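Home | Kitchen | Laundry | Workshop | Garden | Archive

Storing heavy winter clothes through a damp summer

148 shares | 6 comments

Most damage to stored clothing is done before the box is closed. Wool and heavy cotton go into a cupboard with body salts in the collar, a little moisture in the seams and a hard crease at every fold, and they stay like that for half a year. The notes that follow cover cleaning, drying, folding and boxing for thick garments: coats, fleeces, jumpers, dressing gowns and blankets. Thin summer things are less trouble and are left out. 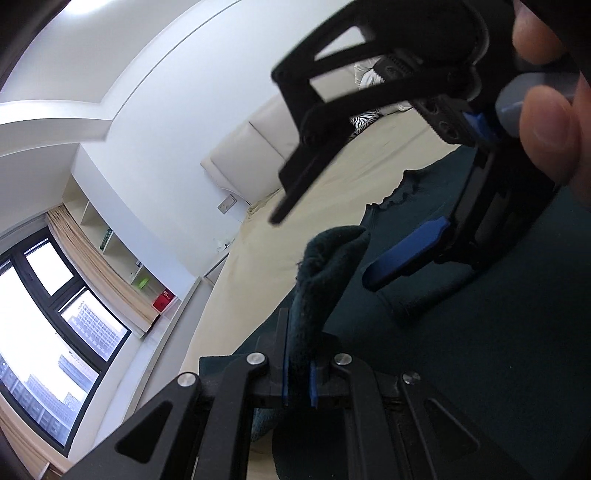 Trunddale, Jul 21, 2018

Washing before storage

Wash or brush everything, including items worn only once. Clothes moth larvae feed on wool, but they do best where there is sweat, skin or food on the fibre. A cotton garment with a gravy mark can be grazed along with the wool next to it.

Check the care label and use the lower temperature if two are given. For wool and wool blends, 30 degrees on a wool cycle is enough. Use a detergent with no enzymes, as the protease in ordinary biological powder attacks wool and silk. Leave out fabric softener. It coats the fibre, holds dust and makes fleece less warm.

Close zips and turn the garment inside out. Empty the pockets and brush the lint from the pocket corners, where it collects in a hard grey roll.

Felted coats and tailored jackets should not be washed at home. Hang them outdoors in shade on a dry, breezy day and brush downwards with a stiff clothes brush, then under the collar and along the hem. Moth eggs are loosely attached and a good brushing removes most of them.

Drying

A garment that feels dry on the surface may still be damp at the waistband, cuffs and double seams. Press a seam between two fingers and compare it with the middle of a sleeve. If the seam feels cooler, it needs longer.

Dry knitwear flat on a towel and turn it once. Wet wool stretches under its own weight and will not go back. Heavy cotton can go on a line, pegged at the hem.

Once the item seems dry, leave it for a further night in a heated or well-aired room before folding. In Kerbridge, where the houses near the river stay damp until well into summer, two nights is the safer figure.

Folding on a bed

A bed is better than a table for large pieces. The surface is wide enough to open the garment out fully, and a sheet holds the cloth where a polished table lets it slide.

Lay the garment face down and smooth it from the centre outwards. Fold the sides in until they meet, and lay the sleeves straight down along the body. Then fold up from the hem in two or three wide turns. Wide turns crease less than narrow ones. With a coat or dressing gown, put a roll of acid-free tissue inside each main fold so that the cloth bends around something.

Rolling suits fleece and jersey. It does not suit lined garments, where the lining and the outer cloth travel at different rates and the lining ends up bunched at one end.

Velvet, corduroy and anything else with a pile should be folded with the pile outwards, and placed at the top of the box with nothing on it.

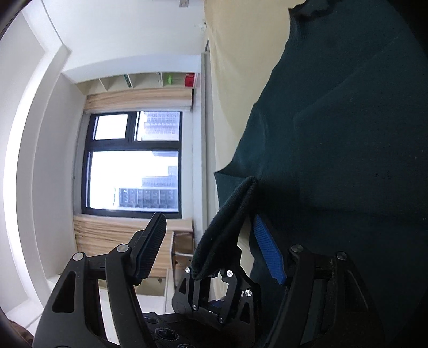 Blankets are folded in the same way but should be refolded along different lines each year. A fold kept in one place for several winters weakens the yarn, and the blanket will eventually split there. Fold in half one year and in thirds the next. A pencil note on the tissue is a sufficient record.

Boxes and bags

For wool, use a box with a close-fitting lid, or a cotton bag with a zip. Moths will pass through a gap much narrower than the adult looks. Tape over the handle holes on cardboard boxes, from the inside.

Vacuum bags save space and keep insects out, but they press the air out of down and thick fleece. Six months is the limit for either. Any moisture left in the cloth is also sealed in, so the drying stage matters more.

I use the Famov lidded crate, 700 mm long, which takes two coats or four blankets and slides under a standard bed frame. The lid clips are stiff when new. The shorter crate is too narrow for an adult coat unless it is folded a further time. Old suitcases serve well if the lining is sound – vacuum the corners first.

Line any plastic box with an old cotton pillowcase. It takes up small changes in humidity and stops the cloth touching the plastic.

Put the heaviest items at the bottom. Fill to a hand's width below the lid and do not press down to gain room.

Moth control

Cedar blocks and lavender bags have a mild effect on adult moths and very little on larvae. Sand cedar lightly each year to expose fresh wood. Pheromone traps catch males only. They show that moths are present and do not clear them.

If larvae are found, seal the item in a plastic bag, press the air out and freeze it at minus 18 for a fortnight. Let it come back to room temperature before the bag is opened, or water will condense on the cloth.

Where to keep the boxes

Under a bed or on an upper shelf in an inside room. Lofts are too hot in summer and too cold in winter. Garages are damp. An outside wall behind a wardrobe is the usual place for mildew, so leave a gap of 6 cm between box and wall.

Open each box once, halfway through the season. Smell it first, as mildew is noticed by nose long before it is seen. Boxes of summer clothes get the same check in January.

Labelling

Write the contents on the end of the box, which is the part that shows when the boxes are stacked. Iyer parcel labels stay on plastic for a full season and peel off cleanly if warmed with a hairdryer. Masking tape goes brittle and drops off.

2275 views | Print | Share | Back to Laundry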